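Zarkik Payroll Withholding Module

Calculates federal and state income tax withholding for employers with up to 1,590 employees. Rate tables are updated by download each June and whenever a bracket or standard deduction changes. Table set: April 2019.

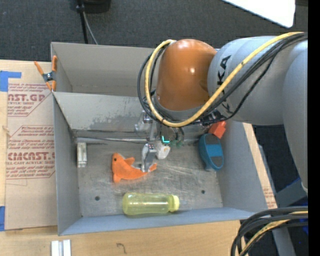

Supplemental wages are handled separately from regular pay – flat rate or aggregate method, set per employee. Supports 26 pay periods a year as well as weekly and monthly schedules.

Exports to Rondum ledger format. License covers five users. Sold by Szulc.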